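The long way around to a new video transmitter

I have been flying little quads for long enough that my desk drawer is mostly antennas, and I still managed to spend the whole spring fussing over one tiny video transmitter. So get comfortable, because I'm going to tell you all of it.

Back in April I pulled my old Giltier whoop off the shelf after a winter of neglect. The motors were fine, the props had that chalky look old props get, and the picture in my goggles was terrible. I don't mean a bit of static behind a tree. I mean I couldn't get past the end of the driveway without the whole world turning to snow. I tried a different channel, then another, then I did what everybody does and blamed the goggles.

The goggles were fine. I borrowed my own spare quad (can you borrow from yourself?) and flew it out to the mailbox and back with a lovely clear picture. So it was the transmitter, or the connector, or the antenna, and with parts that small it hardly matters which one you suspect first because you have to take the whole thing apart to get at any of them.

I should say I'm not fast at this. My hands aren't as steady as they were, and the little snap connector on that board is smaller than a grain of rice. I got the canopy off, lost one of the screws in the rug, found it with my bare foot, and finally got a look at the connector under the magnifier. The center pin was bent flat. I suspect I did it myself last year when I pressed the antenna on in a hurry before a club race, and I'd been flying on luck ever since.

I thought about replacing only the connector. I have a decent iron and I've done it once before on a bigger board. But the pads on this one were already lifting, and after an evening of squinting I decided I'd rather put the money into a new transmitter and the evening into a walk.

Now comes the part where I read too much. If you have never tried to compare small video transmitters, let me warn you that every shop lists different numbers in a different order. I narrowed it down to two, the Tenalex and the Drostis. The Drostis had a nicer mounting pattern and came with the antenna already soldered on, which appealed to me for obvious reasons. The Tenalex had an antenna on a longer lead and a power setting I could change from the radio. Both are happy on 5.8 GHz, both would fit under the canopy if I was polite to them.

I went with the Tenalex. Mostly it was the power setting. I fly indoors a lot in winter, at low power, with other people in the air, and I like being able to turn mine down without digging for a button with a toothpick. Outdoors I can bump it up to 300 milliwatts and wander a little, which is plenty for a whoop and more than I need for the field behind our house.

Wiring it up took most of a rainy Saturday's worth of coffee, whatever day it really was. Power, ground, video in, and the control wire to a spare pad on the flight controller. I had the control wire on the wrong pad the first time, so the picture worked but the menu wouldn't talk to it. If that happens to you, check the pad before you start reflashing things. I reflashed things. I lost all my settings, including a set of rates I'd been slowly polishing for years and had never written down anywhere. They're written down now, on a card taped inside the drawer.

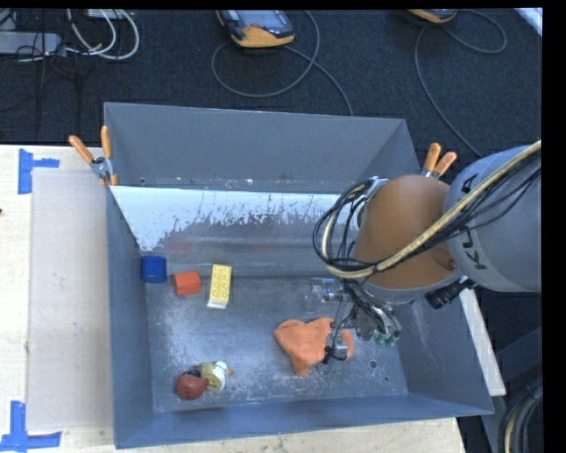 Do you need to have the antenna attached when you power up the transmitter on the bench?

Always attach it first, even for a quick menu check, and keep the power on its lowest setting with a small fan blowing across the board. A transmitter with no antenna has nowhere to send its energy, and it can cook itself in very little time. Plenty of good ones have been lost that way, including one of mine.

The first real flight was on 2nd July, early, before the heat came up. I went down the driveway, past the mailbox, around the big maple and along the fence, and the picture only broke up a little when I dropped behind the shed. I flew that loop until the battery alarm started complaining, and then I put in another pack and did it again.

I've ordered a spare antenna from Falcão, who still pack their parts in those stiff little envelopes I can never open without scissors. It'll live in the drawer with the rest. Next I want to move the antenna up a touch so the battery strap stops rubbing on the lead, and after that the old props really do have to go.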